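Sep 20, 2018. Kiltport bench, Gakex hand

Well, the towel job bit us again! Grip force spiked on cycle 1,493 and the controller never let go, so I hit the e-stop (I'm getting quick at that). 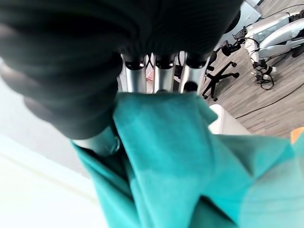 My money is on the force limit getting lost when the hand reconnects. The log has a gap of 28 ms right before the spike, same as in May. With the fingers down on the teal cloth and a fold bunched up between them, even a small overshoot reads as a solid object and it just squeezes harder. Ugh.
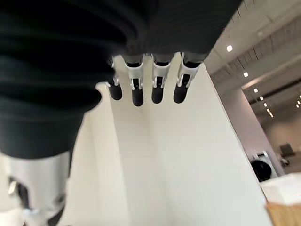

So until Blöndal sends new firmware, cap is 20 N, set by hand after every reconnect, and keep your own fingers out of there! Still need to pull the Dedance logs and rerun with the old cable.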